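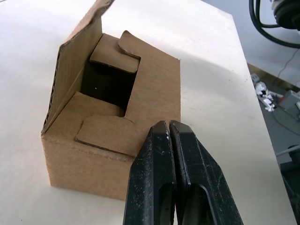 4.2 Why the tuck-in tab is the hard part

Tuck-top boxes close with a tab, and the tab is where most of our trouble lived. When I started this work I figured the side flaps would be what slowed people down, since there are two of them and they like to spring back up. Then I sat through the first batch of closings at the Wakcombe bench and changed my mind pretty fast. Side flaps are forgiving. You push them down, they pop up a little, you push again. A tab has to find its slot, and if the board has even a slight curl to it, the thing wanders off to one side. Figure 3 has a small corrugated box in the in-between state I ended up caring about most: one rounded tab bent inward over the opening, a second one folded down against the front panel, and the tall rear flap standing up with a bit of a lean. We coded that state as "half open," and it got its own row in the tables.

Figure 3. A small corrugated box in the half-open state. The layers of the board show along the exposed edge of the rear flap.

The half-open state matters because people treat it as almost done. In our sessions, participants who picked up a half-open box usually went straight for the rear flap and tried to bring it over in one go. That works fine if both tabs are clear of the opening. If one of them is already bent in, it catches, and then you get the little shuffle everyone who has packed a parcel will recognize — lift, fish the tab out with a fingernail, start over. We had 1,000 closings in the full set, split evenly between the plain Varno blanks and the scored Cliltadine ones, so 500 of each, and the shuffle turned up in both halves. It was more common with the plain blanks. I had expected that, though I had expected a bigger gap.

Creasing is the other thing I want to spend a minute on. Earlier work on folding cartons (the Haque protocol is the one we borrowed from) starts every trial with a fresh blank. I understand why you'd do that, and for strength testing I would do the same. But kitchen drawers and mail rooms are full of boxes that have been opened and shut plenty of times already, and their flaps have soft spots and scuffed edges. A used flap bends wherever it bent last time, which may or may not be on the score line. So we let our boxes age. Each one stayed in rotation for 10 closings before we retired it, and we logged the closing number along with the time.

What came out of that was a pattern I still find kind of charming. The first couple of closings were slow and stiff, the middle ones were quick, and the last few got slow again as the tabs went limp and stopped holding their shape on the way in. Roughly 3 closings was enough to get through the stiff part for most boxes. The scored blanks broke in sooner but also went limp sooner, and a few of their tabs started to split into layers at the rounded end. We kept those in the data. Leaving them out would have made the curves prettier and the comparison less useful to anyone who has to work with old boxes.

One small note on the bench itself. We used a bare tabletop with no mat, so a light box could slide when somebody pushed on its front panel. A few participants braced the back with their other hand without being told to, and those trials are marked in the log. I did not correct for the bracing in the times reported here; Section 4.3 splits them out.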